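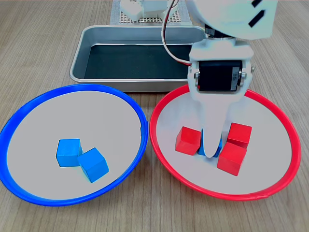 **Ticket 202 – Sorting arm misses the cube when it's in a group**

**Opened by:** Yara Abou Jaoude (Weta team, school robotics club)
**Picked up by:** Simone Coutinho (club mentor)
**Priority:** High, Torkthorpe round is coming up
**Status:** Closed, with one follow-up
**Logged:** July 2023

### What's going wrong

Hi Simone! First the good news: the arm sorts single cubes beautifully now. Put one cube on the tray mat, run the sort program, and it goes into the dish of its own colour every time I try it. I could watch it all day.

The trouble starts with the correction task, where a blue cube has been put in with the reds and the arm has to move it across to the blue dish. The fingers come down in the right neighbourhood and then one of these happens:

- they close on the blue cube and a red one together
- they land on top of the blue cube, the gripper servo hums, and the program stops with a load error
- they close on nothing and the arm carries that nothing very carefully over to the blue dish

The third one gets a cheer from the whole club, but it's worth zero points.

### What I've tried already

- Restarted the controller and reran homing. No change.
- Swapped the cubes for the spare set. No change.
- Slowed the descent from 100 to 50 in the config. It looks much more graceful and misses in the same way.
- Reloaded the May calibration file. Worse! Put the current one back.

Log from the last failed run:

```
sort_fix: target colour = blue
descend: ok
grip_close: start
grip_close: load limit reached (740)
sort_fix: stopped, target not held
```

### Reply – Simone

Great write-up, Yara, and thank you for including the log. The load limit line tells us the fingers are pushing against something before they've closed, so I don't think this is a colour problem. Your program is choosing the right cube. It's the approach that needs work.

Could you check these for me, in this order, and write down what you get after each one?

1. Open `grip_open` in the config and tell me the value. If it's still what Bester's team used last term, it was set for their foam blocks.
2. With the power off, wiggle each finger gently at the tip. Any play at the bracket means the screws need a nip up.
3. Check the wires have enough slack with the arm at full reach to the left. When they pull tight they can drag the wrist a little.
4. Make sure the dishes and the tray are sitting on their marks. If a dish has crept sideways, every saved position is off by the same amount.

Please don't raise the load limit. I know it's tempting, but that's how we cooked the last servo.

### Update – Yara

OK, all done, and I think we're onto something!

1. `grip_open` was 17. That's Bester's old number. The fingers were hardly opening before they went down.
2. Tiny bit of play. Tightened the bracket screws, and now it's solid.
3. Wires are fine. I moved the arm by hand through the whole path and nothing pulled.
4. The red dish had crept toward the front of the table. Put it back and added fresh tape.

After step 4 the empty grabs stopped completely. I still got the load error when the cubes were touching, so I went back to `grip_open` and tried a few values. At 31 the fingers go down on either side of the cube. Any wider and they start knocking the neighbours.
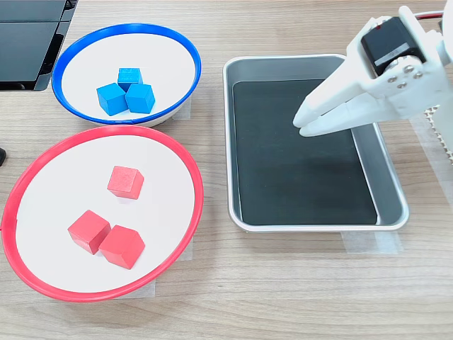

I also changed the program so the wrist turns to match the angle of the target cube before it goes down. The vision code was already working out that angle and we just weren't using it – it was sitting there in the output the whole time. Four extra lines:

```
angle = target.angle
wrist.turn_to(angle)
wait_until(wrist.settled)
descend(target)
```

The wait matters. My first version didn't have it and the wrist was still turning on the way down, which flicked a red cube clean off the table and under the radiator.

### Reply – Simone

I love the wrist fix. That's a proper improvement and I hadn't thought of it. Two things before I close this:

- When a cube is boxed in on all sides there's no angle that works. Could you add a nudge move, where closed fingers push one neighbour away before the grab? Keep it slow and keep it low.
- Save the new values as a Weta file so that the next team doesn't load them by accident. Put your name and the cube size in the comment at the top.

### Update – Yara

Weta file saved, comment added. I've started on the nudge and opened a separate ticket for it, because it's going to take more than one lunchtime. So far it pushes the neighbour nicely but then forgets where the target is, so it'll need a second look at the dish after the push.

Also asking for whoever is going to the Abu Hammour exchange: they want to borrow our sort program for their own arm. Is it OK to send it as it is, or should we wait for the nudge?

### Closing note – Simone

Send it now and tell them the nudge is on its way. They'll have to redo the positions and `grip_open` for their own gripper, so include your notes from this ticket too.

**Cause:** finger opening set for a different block, red dish off its mark, wrist angle not used on approach.
**Fix:** `grip_open` 31, dish re-taped, bracket screws tightened, wrist turn added before descent.
**Follow-up:** nudge move, owner Yara. Please bring the spare gripper servo to Torkthorpe as well – it's in the blue toolbox, bottom layer, in a sock.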